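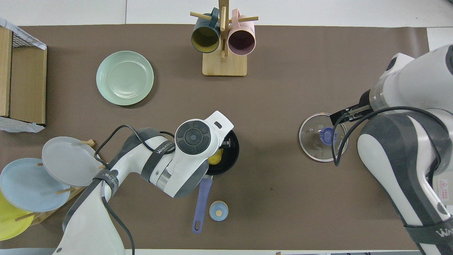
The Kitchen Shelf Is Open Again!

If you've walked past the Herno Room this January you may have noticed that the kitchen things are back out, and we could not be happier about it. The mug tree, the plate rack and the little black frying pan with the purple-blue handle (so many of you asked after that pan!) are all ready to be used again, along with a good stack of new pieces from the Gakano swap.

Sandrine Tessier spent most of the break sorting through what came in. We had 557 items at last count, from teaspoons up to a full-size soup pot, and she has matched up sets wherever she could. Where she couldn't, she went by color, and I have to say I like those even better. A dark teal mug with a yellow inside next to a pale pink one with mauve? Yes please. The plates went the same way, so you'll find mint green, pale blue, light grey and yellow all sharing a table, and it makes even plain toast look cheerful.

The wooden mug tree has been a favorite of mine since it arrived. It takes up so little room, and you can hang a mug on it one-handed while you're reaching for the kettle with the other. If you have a small counter at home, think about one! Same for a plate rack with dowels. Plates stand up on their edges, you can see every color at once, and you never have to lift four of them to get at the fifth.

Borrowing works as before. Sign the sheet by the door, take what you need for up to 40 days, and bring it back clean. Sets for big family meals can be reserved through the Masson Street desk, and it's best to ask early for those. We lent out 2,120 pieces last year, which still amazes me.

We're also looking for a few more things: small saucepans, wooden spoons, cooling racks, and mugs in any color you like as long as they aren't chipped. Drop-off is at the Riremow entrance from 9 in the morning until noon. Please wrap anything breakable, and leave the lids with their pots!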